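Line drying vs. the dryer

busby40
Our dryer quit on 30 March 2021 and the repair quote was 400 bucks. Nope! I strung up a line out back and I'm kind of loving it – towels come out like cardboard though. Any tips?

Digby Faulkner
Shake them hard before you hang them. And skip the softener, it ruins towels.

kirsty_r
Disagree on softener, I've used it forever and mine are fine. I do all my folding on the bed, sage green sheet and all, blue stuff first.
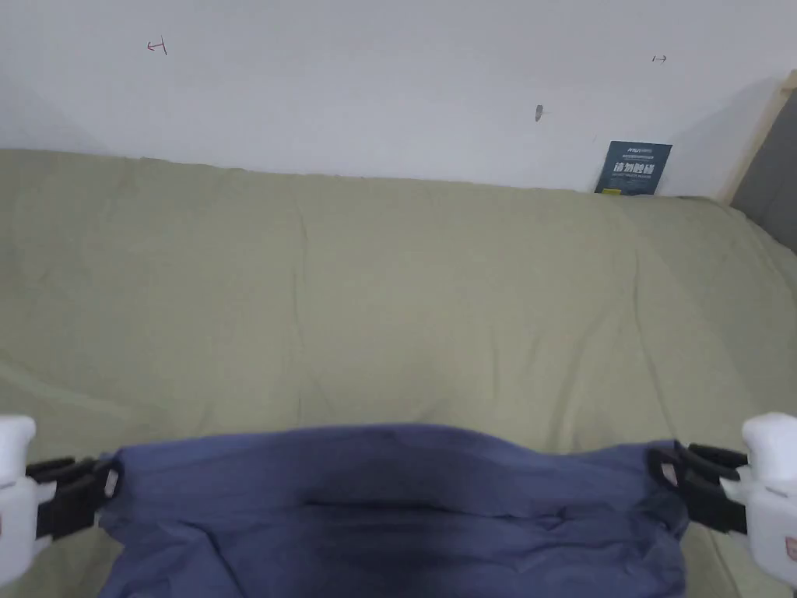 Re: Line drying vs. the dryer

ellery_gal
Vinegar in the rinse, Digby's right. But come April the pollen gets on everything here, so I'd pay the 400.

busby40
Ugh, pollen. Trying vinegar tonight.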